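Ticket 2108
Component: end effector / approach planning
Cell: Stockdale bench 2
Status: open, workaround in place
Priority: medium

Summary

Slim gripper tool (Purkano) stops short of the block surface on some approaches when the target has a close neighbor. Wide two-finger gripper (Zivov) does not stop short on the same poses but pushes the neighbor. Need to decide which tool goes into the December comparison and with what settings.

Setup

Arm controller on Skultby 5, stock motion limits. Wooden board bolted down to the perforated table, same board for both tools. Printed blocks in four colors, mixed shapes. Overhead camera used for detection only, no visual correction after the approach starts. Tool length and payload entered separately for each gripper and saved as two profiles.

Reported behavior

With the Purkano tool, the planner accepts the pose, the arm moves to pre-grasp height, then the final descent aborts with a contact warning. Log shows the warning 27 mm above the commanded end height. No visible contact on any of the aborted runs. Isolated blocks are picked normally. Failure only shows up when two blocks stand against each other or nearly so.

With the Zivov tool, the descent completes. The open fingers need more clearance than the pair leaves, so the second block is shoved sideways or tipped. Grasp is then reported as good, which is correct for the target and useless for the test, as the next target is no longer where detection put it.
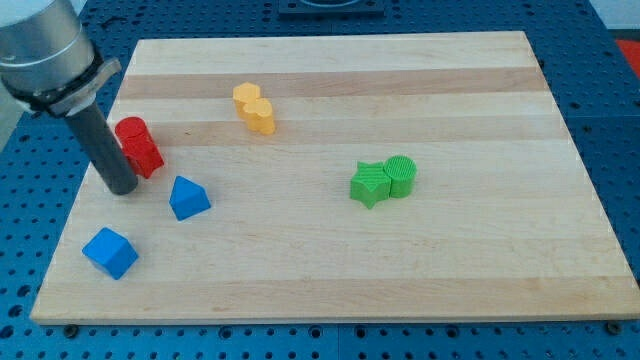
Purkano tool down beside the red pair. Yellow and green pairs also on the board, blue cube and triangle set apart.

Checks done

1. Tool length. Measured again from the flange, matches the profile. Not the cause.

2. Board height. Touched off at the center and at all four corners. Board plane in the controller is correct. Removed and replaced the board once, repeated, same values.

3. Payload. Profile for the slim tool had the payload of the wide one. Corrected. The false warning became less frequent on fast descents but did not go away. Keep the correction.

4. Contact threshold. Raised one step. Warning gone on the yellow pair, still there on the red pair. Raised a second step, warning gone on both, but a deliberate touch on the board was then detected too late. Put back to default.

5. Descent speed. Reduced to 74 percent of the profile value. No change on the red pair.

6. Collision model. The planner was using a bounding cylinder sized for the Zivov body on both profiles. Against a single block this makes no difference. Against a pair, the cylinder overlaps the neighbor before the tip gets down, and the controller reports it under the same code as a measured contact. Swapped in a cylinder that follows the real tool diameter. Red pair, yellow pair and green pair all reached end height.

Finding

Main cause is item 6. Item 3 was a separate fault that made it look like a force problem. The shared warning code cost most of the time here. Measured contact and predicted overlap should be logged under different codes. Request filed against the controller configuration, not part of this ticket.

Workaround

Load the corrected profile by hand after every controller restart. The old one comes back by default. Check the displayed tool diameter before the first move. If it shows the wide value, stop and reload.

Notes on the comparison

The slim tool is the better choice for paired blocks. It comes in from one side and leaves the second block alone as long as the approach angle is kept away from the neighbor. The wide tool holds the hexagon and the cube more firmly and tolerates a worse detection result. On star shapes the wide tool turns the block a little as it closes, depending on which points the fingers meet. The slim tool has not been tried on enough star poses to say anything.

Do not compare cycle times from the runs made before item 3. The slim tool was running with the wrong payload and its acceleration was limited.

Open items

- Make the corrected collision model the default for the slim profile.
- Repeat the green pair from the opposite approach side.
- Repeat star poses with both tools, same block orientation.
- Confirm that the bracket on the tool collar is covered by the collision model. The new cylinder covers the tool only, and at steep tilt the bracket may be the first part to reach a tall block.

Update, 16:40

Bracket added as a separate box attached to the collar. Planner now rejects two tilted poses that it accepted before. Both were close to the limit, rejection looks right. Default profile still not changed, waiting on write access to the controller. Ticket stays open until the restart test passes.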